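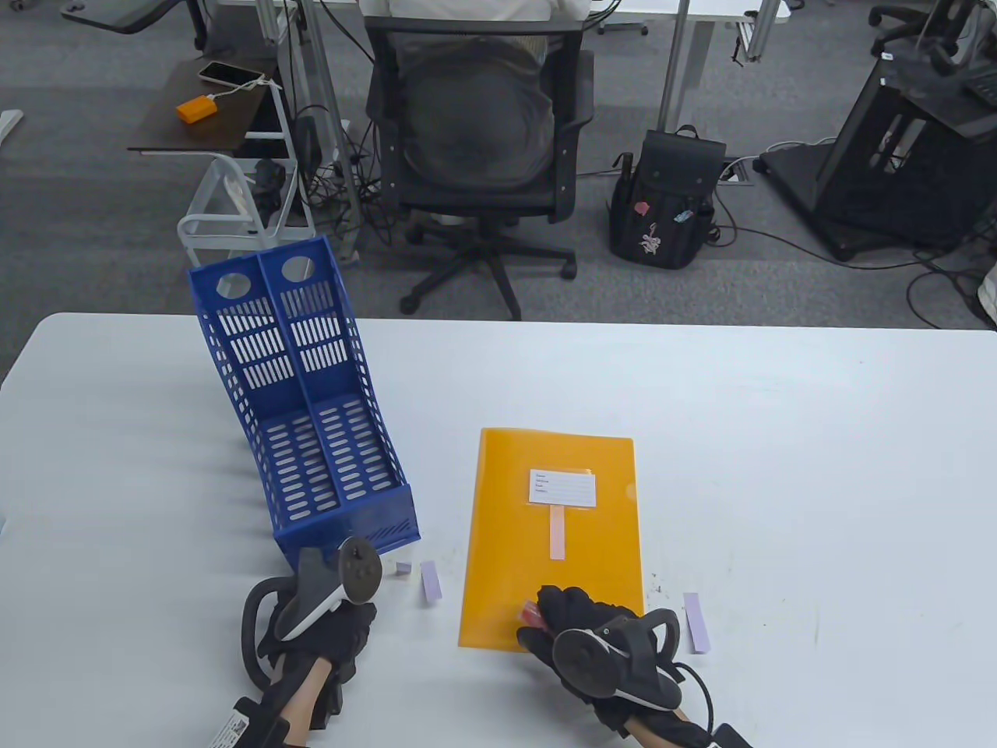

Controllers in hand, blue file organizer and orange folder on the table.

Controllers or hand-held gripper for thin stuff?
Trinidad Vidal, September 19, 2026

Hi all! I'm comparing two ways of recording paper and folder tasks for our Mincombe arm, VR controllers and a hand-held gripper with its own camera. The controllers feel great for big things, but I get so clumsy with slips of paper (and my wrists are toast after 18 tries). Anybody picked one over the other?

PurdenPete
We ran both for 4 weeks and kept the hand-held one for anything flat. You feel the table through it, so you stop jamming the fingers down. Controllers won for long reaches. Check your fingertips too, the stock Collado pads are way too thick for paper! 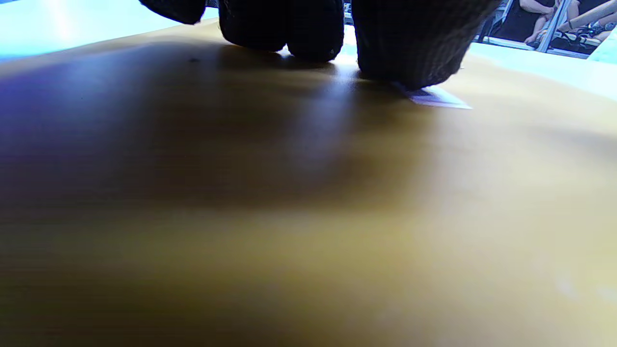 Do I need to recalibrate the wrist camera every time I swap fingertips? Only if the new tips are a different length or you loosened the camera mount.

dumgate_fan
get the hand held, cheaper

Marlo K.
Depends on your arm. Ours has a lag on the controller side that made small pinches miserable, and turning the speed down helped more than new hardware did. Try that before you spend around 3,000 on another gripper.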